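From the Capture Floor: The New House Rules for Hand-Held Grippers

Hello again, everybody, and a big thank you to all of you who sent in comments on the draft rules back in November. I read every one of them (some of them twice, and one of them out loud to the whole Probert team over lunch), and I'm happy to say that the finished version is a good deal better than what Refugio Maldonado and I first put on paper. It's now pinned up at Pretley and at Clototska, and I promised to go over the parts that changed, so get yourself a cup of coffee and bear with me!

The biggest change has to do with the floor. Our old rule said "keep the area tidy," and we all know how far that got us. The new one says that before you pick up the gripper, you look down, and any cord that isn't part of the task gets unplugged, coiled and put on a shelf. If a cord has to stay, it goes along the wall and gets taped. You're watching your fingertips while you work and you are not watching your feet, and I'd like all of us to finish the year with the same number of ankles we started with.

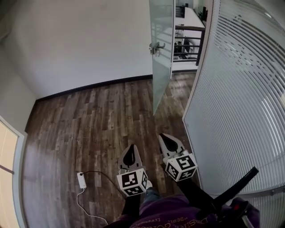 Gripper open over the plank floor, with a power adapter and its cables off to the left.

Next, markers. The printed cubes and cards near the fingers are how Skusach, our tracking software, works out where the fingers are, and they deserve the same respect you'd give a pair of eyeglasses. Please don't carry the gripper by them, please don't wipe them with whatever happens to be in your pocket, and if a corner starts to peel, stop and swap the print. Refugio keeps spares in the top drawer at both sites. We had a long back and forth over whether to swap on a schedule, and in the end we settled on every 200 sessions or at the first sign of wear, whichever comes first. Write the swap in the log, even if you're in a hurry. Especially then!
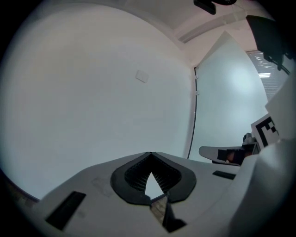
Cleaning was the rule that brought in the most mail, and I can see why, as the old wording had people scrubbing the whole tool every evening. From now on a full wipe-down happens once every 12 sessions, with a soft cloth and no spray. Smudges and scuffs like the ones on the pale grey plastic between the left slot and the black opening are fine to leave until then, so long as nothing is on the markers or the finger pads. A crack is another matter, and so is anything rattling at the finger joint. Those go straight to Isauro Medrano with a tag on them.

One last item. Sessions now start at 9, with the floor check done before that, so the door may be shut when you arrive. Just knock and give us a minute. Isauro is putting together a short walkthrough for new operators, and if you'd like to help him with it, he'd be delighted to hear from you.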